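Centrifuge tube

A centrifuge tube is a narrow container made to hold a liquid sample while it is spun at high speed in a centrifuge. Most are closed at the bottom and open at the top, with a screw cap, a snap cap or a plug. They are used in biology, medicine, food testing, water testing and chemistry, and are also widely used as plain storage containers that never see a centrifuge at all.

Shape

The bottom of the tube is either conical or round. In a conical tube the heavier matter collects in the tip as a small, firm mass called a pellet, and the liquid above it, the supernatant, can be poured or drawn off. Round-bottom tubes spread the force over a wider area. They are preferred at very high speeds, where a sharp tip would be a weak point.

Some conical tubes have a skirt, a ring of plastic around the tip that lets the tube stand without a rack. Skirted tubes do not fit every rotor and may need a special adapter.

Sizes

The common conical sizes are 15 mL and 50 mL. Smaller tubes, usually 1.5 mL or 2 mL, are called microcentrifuge tubes and mostly have a hinged snap cap. Larger containers, from 250 mL up, are normally called centrifuge bottles.

The 15 mL and 50 mL sizes are close to uniform between makers, but not exactly so. Small differences in the outside diameter or the shape of the cap can matter in a tight rotor, and a laboratory changing suppliers will often test a few tubes before placing a full order.

Materials

Early tubes were made of glass. Glass stands up to most solvents and can be cleaned and used again, but it breaks under high force, and a broken tube can ruin both the rotor and the sample. Glass tubes are still made for low-speed work and for use with solvents that attack plastic.

Polypropylene is the usual plastic today. It is slightly cloudy, resists many chemicals, can be heated in an autoclave and keeps some of its toughness when frozen. Polystyrene is much clearer but more brittle, and it is limited to lower speeds. Polycarbonate is clear and strong but is damaged by alkaline solutions and by repeated autoclaving. Fluorinated plastics are used for harsh chemicals and cost a good deal more.
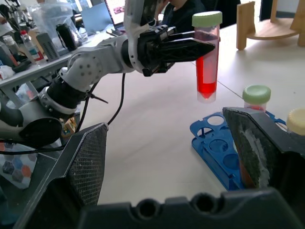
Caps are molded separately, often from polyethylene or polypropylene. A flat-top cap is easy to write on, while a plug-seal cap has an inner ring that presses against the wall of the tube. Cap color has no agreed meaning across the industry. Some laboratories use it to separate projects or sample types, and others ignore it.

Markings

Nearly all conical tubes carry a printed or molded scale. The scale is meant as a guide and is not accurate enough for careful measurement, which is done with a pipette or a volumetric flask. The marks near the tip are the least reliable, as a small change in height there stands for a small volume and is hard to read.

Many tubes also have a white patch for handwriting. Ink on the patch can be removed by ethanol, and for long storage a printed label is normally used.

Force and speed

The strength of a centrifuge run is given as relative centrifugal force, written as a multiple of gravity (× g). It depends on both the speed of rotation and the distance from the center of the rotor. The same speed therefore gives a different force in a different rotor, and a written method should state the force. Methods that give only revolutions per minute are hard to repeat on another machine.

Every tube has a highest rated force. A pellet of animal cells can be collected at a few hundred × g, and many bacteria are collected at 4,000 × g or more. Ratings assume an undamaged tube, a suitable adapter and, for many designs, a tube that is filled to a stated level. A thin-walled tube that is nearly empty can collapse inward.

Balancing

Tubes are loaded in pairs, each facing its partner across the rotor. The two must match in mass and should hold liquids of similar density. A tube of water is the common counterweight for a single water-based sample. Serious imbalance makes the machine shake – modern centrifuges detect this and stop – and over time it wears the drive and bearings.

In a textbook for technicians, Teresa Sadowski and Miłosz Górecki advise matching tubes on a scale and not by eye, even for short runs.

Cleanliness grades

Tubes are sold either sterile or non-sterile. Sterilization at the factory is done by gamma radiation, electron beam or ethylene oxide gas. Separate claims cover freedom from DNA, from the enzymes that break down DNA and RNA, and from pyrogens, substances that cause fever. A sterile tube is not necessarily free of any of these, as dead bacteria can leave all of them behind.

Trace metal work needs tubes tested for that purpose. Ordinary tubes and colored caps can release small amounts of zinc and other metals into acid samples.

Storage and freezing

Water expands as it freezes, and tubes are left partly empty to allow for it. Standard polypropylene tubes are widely used at −80 °C. They are not suited to storage under liquid nitrogen, where cryogenic vials are used instead. Tubes taken from deep cold should not be spun until they have warmed, as the plastic is brittle.

Screw caps can loosen slightly during freezing and thawing. Some laboratories tighten them again after the first day in the freezer or wrap the joint in sealing film.

Disposal and reuse

Most plastic tubes are sold for single use. Those that have held infectious material are autoclaved or burned as medical waste. Clean tubes can in principle be recycled as polypropylene, although many recycling programs refuse laboratory plastic of any kind.

Reuse after washing is common in teaching and in work where traces of an earlier sample do no harm. Felicja Marciniak, writing on school laboratories, recommends discarding any tube with fine cracks, clouding near the tip or a worn thread, and keeping washed tubes out of high-speed rotors.

See also

Centrifuge
Cryogenic vial
Differential centrifugation
Pipette
Test tube

This page was last edited on 3 September 2021.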